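Microwave turntable cleaning added to Flastcombe shared kitchen schedule

16/03/2020

The shared kitchens at Flastcombe have a new cleaning procedure for countertop microwaves. It replaces the one-line instruction on the old wall card, which said only "wipe after use." The procedure covers the glass turntable plate, the roller ring under it, the cavity walls and the front of the oven. It applies to all 87 units in the residence blocks and takes effect when the new cards go up on each floor.

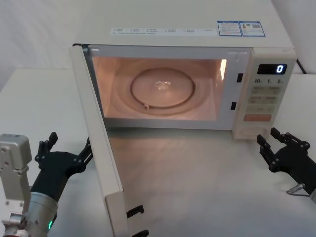 Door fully open, turntable plate in place.

The change follows a review of kitchen fault reports by Danai Psarras. The review covered 1,229 reports of all kinds, from dripping faucets to failed lamps. Among the microwave entries, the most common complaint was a plate that knocked or stopped turning. In most of those cases the oven itself had no fault. Dried food had built up on the track or on the rollers, or the plate had been put back off center.

Under the new steps, the plate comes out first and is washed by hand in warm water with dish soap. It must cool before washing if the oven has just been used. The roller ring is then lifted out and washed the same way, and the cavity floor is wiped with a damp cloth. Abrasive pads are not to be used on any part.
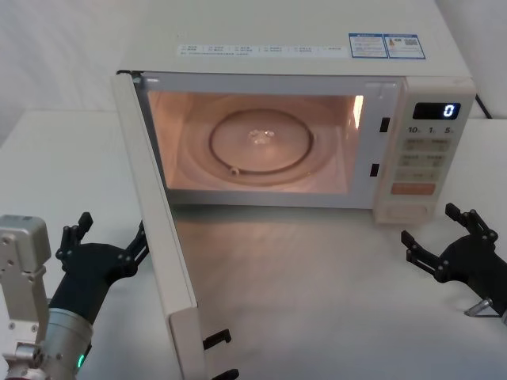
Roller rings are the part most often skipped. Residents who take out the plate tend to wipe around the ring and leave it where it is. With the glass removed, the dark ring is easy to see on the cavity floor, and the small pale wheel at its front left is the kind of spot to check for crumbs and hair. Each wheel should spin freely under a fingertip. A ring with a cracked or missing wheel should be reported and the oven left off until a replacement is fitted. Spare rings are held at the Sulla block store.

The cavity walls are wiped last, from the top down. The perforated areas are to be cleaned with a cloth that has been wrung out well, and no cleaner may be sprayed at them directly. The latch slots at the front of the oven get a dry cloth only.
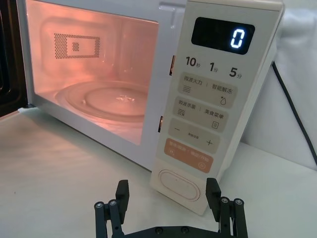
Flastcombe Residences | Kitchens and Laundry Team

Control panels need a separate note. Some units in the blocks have panels printed in Chinese. On this type, the quick-time labels under the display are 10秒, 1分 and 5分, for 10 seconds, 1 minute and 5 minutes. The team will place an English key beside each oven of this type. The key will not be stuck to the panel, where it could cover the printed text.

Digby Waaka, who drew up the cards, said the full procedure should take 5 minutes per oven, not counting drying time. 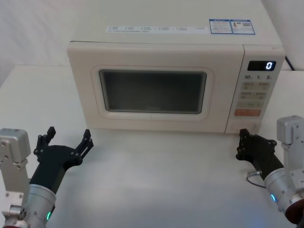
Both parts must be dry before they go back in. The ring goes down first, then the plate, which should be turned once by hand to confirm that it sits level – a plate that rocks is not seated. The door is then closed and the outside wiped.

Movura and Kongkaew blocks will receive their cards first. A check of fault reports is planned for July. Requests for spare rings or plates should give the block, floor and kitchen number.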